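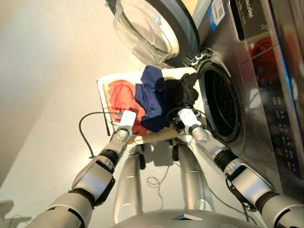

My project since October is teaching a two-armed robot to put clothes in a washing machine, and I promised to write down how we cut our demonstrations into pieces. In the beginning I thought the drum opening would be the hard part. The robot must find a round hole, go in with a full hand and come out with an empty one, and this sounded difficult to me. But the problem begins earlier, in moments like the one with the red piece on one side, the black one on the other, and the navy one bunched up between them. The right gripper is down between the navy and the black cloth, and from such a position there are several reasonable things to do. One person who controls the arms will pull the black piece first. Another will first make the heap smaller with the left hand. Both are correct, and our model learned the average of the two, which is to tremble a little above the laundry and do nothing.

We had 926 demonstrations when I started to look at this seriously. All of them were stored as one long recording per load, from the first touch to the last piece in the drum. The model saw a short window of the past and had to guess the next motion of both arms. It was good at moving and bad at deciding. In the old tests it could stay in place for up to 30 seconds before one of the hands finally went down.

So I tried what we call the Barkley split, after the name of the office where we discussed it the first time. The rule is simple. You look at the speed of both grippers and you cut the recording in the places where both are nearly still. Each piece between two cuts gets a small label which says what changed: a hand closed on cloth, a hand opened, cloth moved toward the opening, or nothing changed. The pieces of the last kind are very interesting. I expected few of them, and there were many! People stop and think when they drive the arms, and we were teaching the robot to stop and think also, only without the thinking.
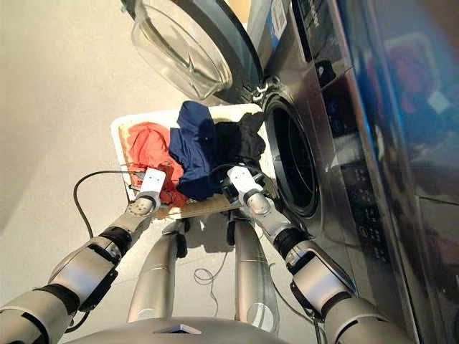
We did not throw these pieces away completely. I tried this first and it was a mistake, because after it the robot became hasty. It closed the fingers too early and caught only the edge of a sleeve, or two pieces together. Some of the small stops are useful, for example the one just before closing, when the person corrects the angle of the wrist. Now we keep a stop if the gripper is close to the cloth and the wrist turns during it, and we remove it otherwise. The threshold for the turning I chose by hand, and I am not proud of this. If you know a better way, please write to me.

The second change is that the model must now name the next label before it gives the motion. It is one extra output and it costs almost nothing in training. When it has said "close the right hand", the motion that follows agrees with it much better, and the trembling is gone in most runs. My colleagues at Kostdale were skeptical about this part – I was too – so we trained everything twice with different random starts. The two results were similar.

This website uses cookies to remember your settings and to count visits. By continuing to read you accept our cookie policy. Accept | Settings
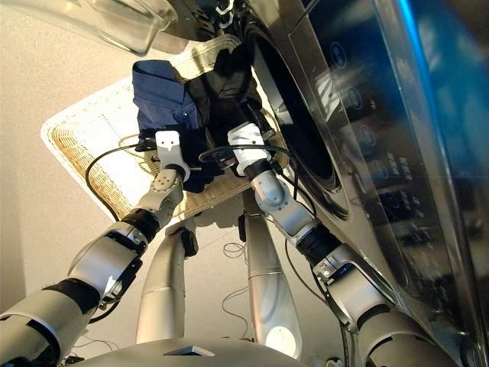 Posted by the writer of Lumow, a robot diary | May 2021 | Filed under: Methods, Laundry

Dark cloth is still the weak side. A navy shirt and a black garment held together look almost like one thing to the cameras, and with a gripper in each it is difficult to say where one ends and the other begins. In the Okoro tests, which is our name for the loads that were never used in training, we made 95 runs with the new model and 13 of them failed. I watched all the failures. Most were of this kind: the label was right, the hand was right, but the fingers took a part of the second garment too. The label only says "close" and it has no idea on how many pieces.

I would like to add a label for "holding more than one", but then somebody must go through the old recordings and mark it, and with dark clothes I often cannot decide it myself from the video. Perhaps the force in the fingers would help. We record it and have never used it. I will try this next, first on the failed runs only, and write again when I have a plot to show.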